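Section 9. Running the hand-held gripper demo on an open day

This section covers the coat rack session, the part of the Skastallow open day that visitors seem to enjoy most. It assumes you have charged the grippers and paired them with the Ovix recorder (see Section 4). Read it through once before you set anything up, then keep it next to you.

What you need

– Two hand-held grippers with their marker cubes
– A freestanding coat rack and one wooden hanger
– A clear stretch of floor
– One demonstrator and one helper

Setting up

1. Stand the rack on level floor and push down on the base. If it rocks, move it. A rack that wobbles will spoil every recording you make, and it looks awful in front of guests.

2. Put the hanger on one of the hooks. Pick a hook the shortest person in the group can reach without stretching.

3. Check the marker patterns on both grippers. Wipe off fingerprints with a dry cloth. Do not use window cleaner on the printed faces.

4. Run each cable so that it falls free of the fingers. Squeeze and release the trigger 10 times and watch that nothing snags.

CAUTION: Visitors must stay back from the stair railing while the grippers are in use. People walk backward when they are concentrating!

5. Hold both grippers at waist height, pads facing each other, and wait for the ready tone. Then walk up to the rack at an easy pace.

The coat rack session at the top of the stairs, Otville:
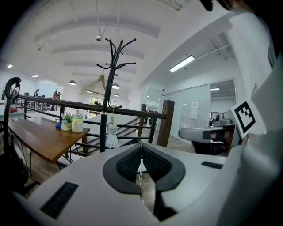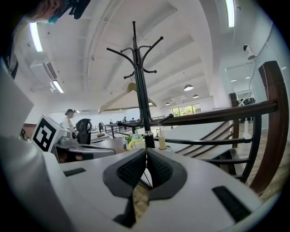
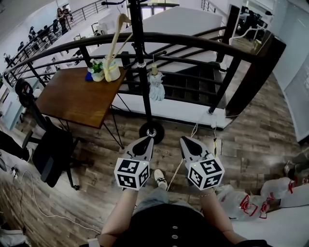
6. Close the fingers on the hanger near the middle of one arm. Squeeze gently. The pads have plenty of grip and you will feel them take hold.

7. Lift the hanger clear of the hook before you pull it toward you. Most first-timers pull too early and drag the whole rack along. Let them – they will get it on the second try, and it's a wonderful thing to watch.

8. Move the hanger to another hook, open the fingers, and back away with both grippers still raised. Stop the recording with a long press.

NOTE: Keep each turn short. Our default limit is 51 seconds, which you can change under Session > Visitor Mode. Longer turns make tired wrists, and tired wrists make shaky data.

Handing over to a visitor

9. Fit the wrist straps first, then pass over the grippers one at a time, left hand before right.

10. Let the visitor open and close the fingers in the air for as long as they like. Children will want to pinch your sleeve. This is fine.

11. Talk less than you want to. Coralie McKinnon, who wrote the first version of this guide, used to explain the whole marker system before anyone had touched a thing. She now starts with the hanger and takes questions afterward, and the questions are much better.

If the tracking drops out

The recorder beeps twice when it loses a marker. Ask the visitor to stand still and turn the marker cubes back toward the room. If the beeping goes on, set both grippers on the charging dock, choose Re-align, and start again from step 5. Error 489 means the two grippers were started in the wrong order, so switch both off and turn the left one on first.

Packing up

12. Save the day's sessions to the Costigan drive before you power down. Visitor Mode clears its memory at shutdown.

13. Coil the cables loosely and store the grippers with the fingers open. Pads left pressed together overnight can take on a dent.

The next open day is in September. Send corrections to this section well ahead of it, and please include the step number.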